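Hand-held gripper stops closing fully after a change of fingertip pads

Asked by Nesma Zerouali, 20th January
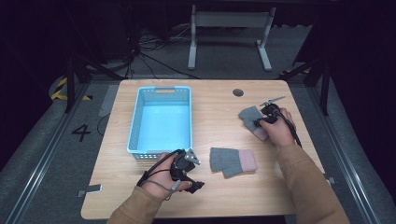 I am responsible for the upkeep of the paired hand-held grippers at our Lirach site. They are used at station 4, chiefly for sorting knitwear and other soft articles. The fingertip pads on the right unit were replaced last week in accordance with our maintenance sheet. Since then the jaws stop short of full closure, and thin fabric slips out when it is lifted. The left unit received the same pads and works normally. The opening reading on the right unit rests at 24 when the jaws are closed by hand, whereas it formerly returned to zero. I have cleaned the jaws and restarted the station twice without any change. I should be grateful for advice on whether the unit must be returned for repair.

2 answers

Adel Ouali
A return is unlikely to be necessary. A reading that rests above zero after new pads have been fitted generally indicates one of two things: the pads are not fully seated, or the zero position has not been set again.

Please proceed as follows. Disconnect the cable and remove both pads. Inspect the seats for old adhesive, which is easily missed in the inner corner. Refit the pads and tighten the screws a little at a time, alternating between the two sides. Close the jaws by hand and hold the pads up to a light - no gap should be visible along their length. Only then reconnect the cable and set the zero with the jaws held closed.

The order is important. If the zero is set while a pad is standing proud, the reading will look correct and the fabric will continue to slip. It is also advisable to check that the cable has enough slack at the wrist, as a tight cable can pull the unit round in the operator's hand.

Essam Lamrani
We had the same fault in March and simply exchanged the pads for another set. The fault did not return. I cannot say what the cause was.

Comment from Nesma Zerouali
I thank you both. There was a strip of old adhesive under one pad. The reading now returns to zero and the unit is back in service.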